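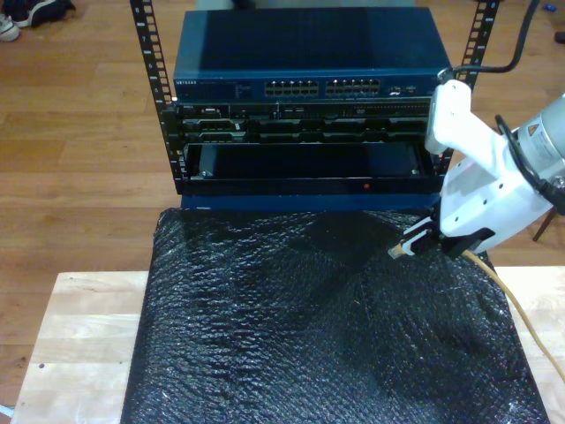
Tabletop rack, NETGEAR switch at the top

Ticket: Nightly copy reports success, files missing at the far end
Opened by: Jui-lin Hsu
Product: Lurkel sync, licensed through Gorkell
Status: Closed by vendor, reopened by customer, closed by customer

Opening note, 27 April 2021

The nightly copy from our Schwaiger office to the archive share says "Completed, 0 errors" every morning. It has said so since December. Yesterday one of the designers asked for an old set of drawings from the Rukadness job and the folder on the archive side was short. I compared the two listings by hand. The source has more than 3,000 files in that folder. The archive has 2,170. The log for every one of those nights says zero errors.

I'm told this product verifies each file after it copies. I would like to know what "verifies" means, because I have a folder that disagrees.

Attached: both listings, ten nights of logs, the job settings as exported.

Vendor reply 1

Thank you for contacting Gorkell support. This is usually caused by an unstable network connection. Please restart the switch, replace the patch cable and run the job again. If the problem continues, please update to the latest version.

Customer reply

I restarted the switch and swapped the cable, since I assume the ticket won't move until I say I have. Same result. The port counters were clean before and they are clean now: no errors, no drops. I also pushed one very large file across by hand in both directions and the checksum matched each time.

I don't see how a bad cable would lose the same files every night and leave the rest alone. I ran the job twice in a row and the list of missing files was identical, name for name. A cable isn't that consistent.

I have not updated. The release notes for the latest version say "various improvements to reliability" and I'd prefer to know what is broken before I change it. Can somebody look at the listings I attached?

Vendor reply 2

We have reviewed your logs and see no errors. As the job completes successfully, the missing files may have been deleted by a user on the archive side. Please check with your colleagues.

Customer reply

The archive share is read-only for everyone except the sync account. I checked the audit trail on that folder anyway. No deletes at all. The files were never written in the first place, so there was nothing for a colleague to delete.

Again: the log having no errors in it is the complaint. It can't also be the evidence that things are fine.

Working notes, J.H. (pasted in so they're in one place)

Went through the missing names looking for a pattern. First guess was length, because some of the project folders go down a long way. Sorted by path length and that's not it. Some of the longest paths copied and some short ones didn't.

Second guess was odd characters. A few missing files have an ampersand in the name, but so do plenty that made it across. Not that.

Third guess was date. Nothing obvious, the missing ones are spread over years.

Fourth guess was open files, meaning somebody had the drawing open overnight. Checked the file server at the hour the job runs and there was one open handle in the whole share, a spreadsheet, and that copied.

Then I sorted by owner, mostly out of boredom. Every missing file belongs to an account that no longer exists. These are people who left and whose accounts were removed in the December cleanup. The server shows a raw ID string where the name ought to be. So the job comes to a file, tries to look up the owner, gets nothing back, and moves on.

Test: made a new folder with five files. Took two of them and set the owner to one of the dead IDs. Ran the job on that folder only. Three files arrived. Log says "Completed, 0 errors."

Did it again with "Preserve ownership" unticked in the job settings. All five arrived.

Customer reply

See notes above. I can now reproduce this on demand with five empty text files, so please don't ask me about the cable.

Questions, and I'd like an answer to each:

Is skipping a file when the owner can't be found the intended behavior?

If it is, why isn't the skip counted anywhere? There's no warning and no "skipped" line, even with logging turned up to Detailed.

What does the verify step compare? From the outside it looks as though it checks the files it copied against the list of files it copied, which will always pass.

Vendor reply 3

Thank you for the detailed steps. Our engineering team was able to reproduce the behavior. When "Preserve ownership" is enabled, files with an unresolved owner are excluded from the transfer list. Excluded files are not treated as errors. The verify step compares against the transfer list. As a workaround, please disable "Preserve ownership." An enhancement request has been submitted. We will now close this ticket as resolved.

Customer reply (reopened)

I don't agree that it's resolved. A workaround I found myself and sent to you is not a fix, and I'd call this a bug before I'd call it an enhancement. Please give me the reference for the request, and tell me whether the next release will at least write the excluded files to the log.

Vendor reply 4

The request reference has been sent to your registered email address. We are unable to comment on release dates.

Closing note, J.H.

Reference received. Closing this from our side because I don't expect anything further to come of it.

For whoever picks this up after me:

"Preserve ownership" is now off on all jobs. Leave it off. Permissions on the archive are set at the top of the share and don't depend on it.

Full copy of the Rukadness folder rerun and the listings match. I compared names, sizes and checksums with a separate script, not with the product's own verify.

That script now runs each morning after the job and mails the difference between the two sides. It sends the mail even when the difference is nothing — if no mail turns up, the script didn't run, so go and look.

The other project folders still need the same comparison. I've done 10 so far and two of them were short. Rerun both, both match now.

When somebody leaves, move their files to the shared project account before the login is removed. I've added that line to the leaver checklist.

The renewal with Gorkell comes up in December. Read this ticket before signing it.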